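FOR IMMEDIATE RELEASE

October 6, 2024

Ellska brings its mending and cloth swap weekend back to Skarville, and this time there's a hall big enough for all of us

Well, we said we'd never do it again, and we're doing it again! I run Ellska, a very small fabric shop with a very large remnants cupboard, and I'm delighted (and a little bit frightened) to tell you that the Skarville Cloth Swap returns next April for its second year. Two days of swapping, mending, darning, cutting up old curtains and drinking far too much tea, all under one roof at the old Skarville drill hall on the harbour road.

If you came to the first one you'll remember the queue. We'd planned for a quiet afternoon in the shop with a few regulars and a plate of flapjacks, and 343 of you turned up with carrier bags. I had people sorting corduroy on the stairs. A very kind lady held a baby and a roll of ticking at the same time so that its mother could try on a pinafore. It was wonderful and I didn't sit down until the evening, and by then there was nowhere to sit that hadn't got velvet on it.

So, the drill hall. It holds 800, it has proper toilets, and there's a ramp at the side door for prams, wheelchairs and anyone bringing a sewing machine in a trolley. We've taken it for both days.

How the swap works

You bring clean fabric, we weigh it at the door, and you get a token for the same weight to spend inside. Half a kilo in, half a kilo out. It doesn't matter whether yours is a bag of school shirts and somebody else's is a length of wool crepe they bought in a sale and were always too scared to cut. Once it's on the tables it's all just cloth, and I've seen grown adults do a little dance over a pillowcase.

We'll take cottons, linens, wools, denim, jersey, silks, curtain fabric, tea towels, sheets, and any clothes you're happy to see cut up. Offcuts are fine if they're bigger than a paperback. Please, please wash things first, and tell us if you've got a dog. We can't take foam, pillows, duvets or anything with a filling (we did last year, and I'm still finding feathers in the till). 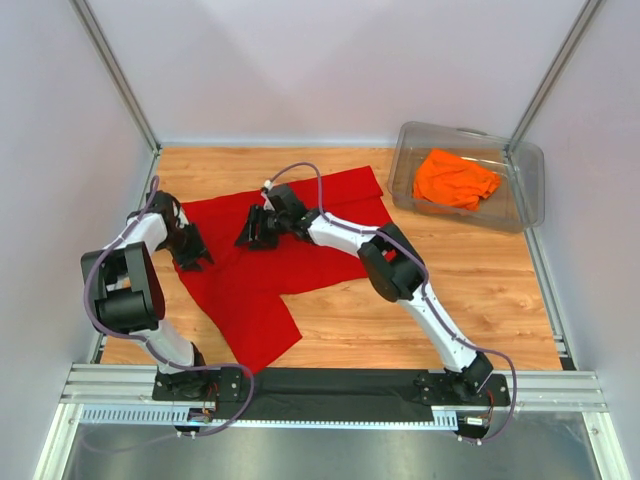 A wood-grain work surface with pale walls at the back and sides.

The mending tables

This is the part I'm most excited about. Last year we had one mending table and it was packed from the minute we opened, so next April there'll be six, each with its own sort of job. You can sit down at any of them without booking. Bring the thing you've been meaning to fix since goodness knows when, and someone who knows how will sit next to you while you do it.

Table one is buttons, hooks and poppers
Table two is hems, up or down
Table three is darning, for socks, elbows and moth holes
Table four is zips (bring patience, and a biscuit for the person helping you)
Table five is patches, on top or underneath
Table six is for everything else, and I'll be on that one for most of the first day

We won't do the mending for you, I should say that now. A few people were a bit put out last time when they couldn't drop off a bag of trousers and come back at four. But I promise that sewing on a button is a thing you can learn in the time it takes to drink a cup of tea, and you'll be unbearably pleased with yourself all the way home.

Thread, needles, pins and chalk are free to use on the day. Kaneko, the haberdashers two doors up from us, have very generously put together 710 little mending kits to give away, one per household until they're gone. There's a needle threader in each of them, which at my age is the bit I'd come for.

A word about red

I'm going to be bossy for a paragraph. Red cloth runs. It ran in my grandmother's twin tub and it'll run in your machine, and every year somebody comes into the shop holding a pink bath towel and looking at me as though I might be able to undo it. If you're bringing red fabric to the swap, wash it by itself, in cool water, and then do it again. Press a damp white hanky on it when you think you've finished. 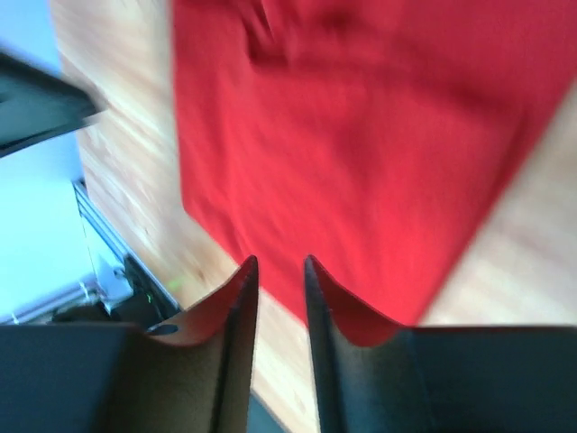

If the hanky comes up pink, back in it goes. Navy and black can be nearly as bad, and don't get me started on cheap indigo. We'll have a separate rail for anything you're not sure of, with a label on it saying so, and plenty of people are glad of it for cushion covers and bags that will never see a washing machine anyway.

Things for children

Totemico, who make those lovely wooden looms, will be running a weaving corner on both days where children can have a go with strips torn from old sheets. It's free and messy and quite loud. Under-eights need a grown-up with them, and the grown-ups are allowed a loom too if they ask nicely. There's also a scrap box by the stage, and anything a child can fit into two hands they can take home without a token.

Food, parking and the rest

Soup, rolls and cake will be on sale all day, with a vegan soup and at least one cake without nuts. Drinks stay in the tea room, I'm afraid, after what happened to the cream linen. Parking at the hall is very limited, so do use the harbour car park if you can and walk along the front. The bus from the station stops right outside.

Doors open at ten on both days and we finish at four. Entry is free. You don't need a ticket for the swap or the mending tables, though it does help me enormously if you drop into the shop beforehand and say you're coming, so I know how much soup to order.

Anything left over at the end gets bundled up by colour and offered to local schools and playgroups for their craft cupboards. If you'd like a bundle for yours, come and put your name on the list by the till.

Notes for editors

Ellska is an independent fabric and mending shop in Skarville. I'm happy to talk to local papers and radio, show people round the remnants cupboard, or demonstrate a darn on whatever you happen to be wearing. Enquiries to the shop, please, in person or by phone during opening hours. If it rings for ages I'm probably up the ladder, so do hang on.

ENDS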